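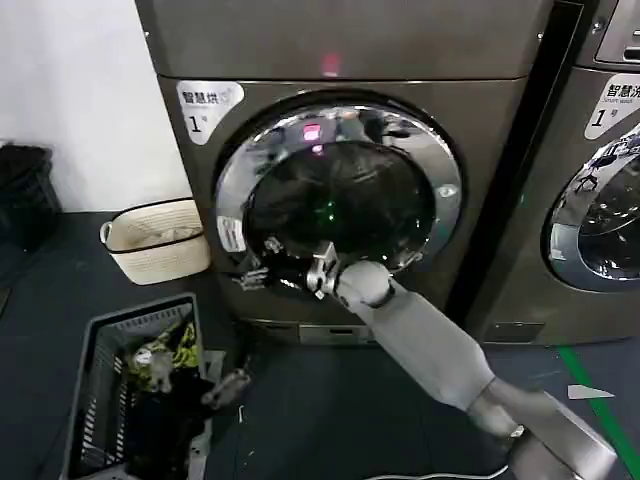

Page last changed: March 11, 2018

Briletti track spotlight, framing version

The Briletti is a single-circuit LED track spot with four built-in shutter blades, sold mostly to shops and small galleries. The blades let you trim the beam to the edge of a picture, so the light stops where the canvas stops and the wall around it stays dim. Theaters have had this for decades in much larger fixtures. On a gallery track at a low ceiling height it has usually meant paying for one of the high-end museum brands or buying a plain spot and taping black foil to the front.

We bought 13 of them for the main room at Crichton and first used them in November, for Alistair Haldane's show of works on paper. They have stayed up through two hangs. What follows covers the framing version with the 3000 K module. The plain spot and the wall washer use the same body and driver, but I haven't used either.

Body and mount

The body is cast metal, painted white or black. Our batch is white, and two of the heads were a slightly warmer white than the others. From the floor it can't be seen. The adapter locks with a quarter turn and a small lever, and it fitted our existing track without filing, which I can't say for the fixtures it replaced. Contact was good on every head.

Pan and tilt lock separately. Pan has a knurled ring that can be worked by hand. Tilt needs a hex key, and the screw is on the left side of the yoke only, so on a track close to a wall you may have to unlock pan, swing the head out, set tilt, and swing it back. Fergus Yule did most of the focusing from the ladder and kept the key on a string around his wrist after dropping it twice. A second screw on the other side would fix this.

Once locked, the heads stay put. I marked the tilt scale on each one in pencil at the start of the show and checked at the end. None had moved. The scale itself is printed in five-degree steps and is good enough for repeating a hang, provided the paintings go back at the same height.

Shutters

The four blades sit in two planes, top and bottom in one, left and right in the other. Focus is set by sliding the front lens barrel. Because the planes are a few millimeters apart, you can't get all four edges sharp at once. With top and bottom sharp, the sides have a soft edge as wide as a pencil at a throw of ten feet. On a framed work you can hide this by letting the soft edges fall on the frame. On an unframed sheet pinned to the wall it shows, and we ended up softening all four sides to match.

Each blade can be rotated a few degrees to correct for keystone. This is enough for a work hung straight ahead of the fixture or a little to one side. Past that, the top of the beam comes out visibly wider than the bottom and the blade runs out of travel. If your track is badly placed for the wall, the framing version won't rescue it.

The blades are held by friction, with no lock. They are stiff when new. After two rounds of focusing, one bottom blade on one head had loosened and would droop overnight. The supplier sent a new shutter cartridge without argument. It takes a minute to swap. I would like to be able to buy a spare cartridge with the order, and at present you can't.

Light

Color is good. Reds hold up, which is where the cheaper modules we tried gave themselves away, and skin tones in the drawings looked the same under the Briletti as under the halogen reference lamp I keep for this. Across the 13 heads I could pick out one that was very slightly green. It went over the desk.

The beam is fairly even, with a small falloff toward the corners when the shutters are wide open. Trimmed down to a normal picture size the falloff is gone. There is a faint blue fringe on a sharp edge, visible on a white wall and not on a gray one. Backing the focus off a hair removes it.

At full output, with our throw, I read 122 lux at the center of a sheet. That's far too bright for paper, and we ran the whole show dimmed.

Dimming

Each head has a small dial on the driver box. There is also a version that dims over the track with a control signal, for quite a bit more money. We bought the dial version.

The dial works smoothly from full down to a quarter. Below a quarter it gets touchy, and the last part of the turn goes from dim to off with very little in between. Setting paper levels meant sitting in exactly that part of the range. It can be done, with one person at the meter and one on the ladder, and it took us most of an afternoon. A neutral filter in the front slot lets you run the dial higher and makes the job easier. The slot takes one filter only, and the holder rattles if the filter is thin.

There was no flicker to the eye. A visitor's phone video showed light banding at the lowest setting. At half and above it was clean. If you document your shows on video, turn the heads up for the shoot or buy the control version.

Heat and noise

No fan, so no noise. The back of the body gets too warm to hold after an hour at full and stays comfortable when dimmed. Wear a glove if you are refocusing during open hours.

Against the Fatik

Betside, who supplied ours, also lent me a Fatik framing spot for comparison. The Fatik is heavier and costs more. Its shutters lock, its edges are sharper, and its dial goes down evenly to almost nothing. It also has a longer body, and under our ceiling it hung low enough to throw glare at anyone standing on the far side of the room. The Briletti is short enough to stay out of the sightline, and that settled it for us. In a taller room I would have spent the extra.

Paperwork

The leaflet is one folded sheet. It gives the wiring and the tilt range and leaves out the filter size, which I measured as 34 mm across. The warranty covers 2000 hours of use on the driver, a low figure for a room that is lit six days a week. Ask the dealer whether they will extend it. Betside would, in writing, for the quantity we bought.

Verdict

Good for framed work in a low room with the track in the right place. Weak points are the friction shutters, the one-sided tilt screw, and the bottom end of the dimmer. I would buy it again for Crichton, with a set of neutral filters in the same order.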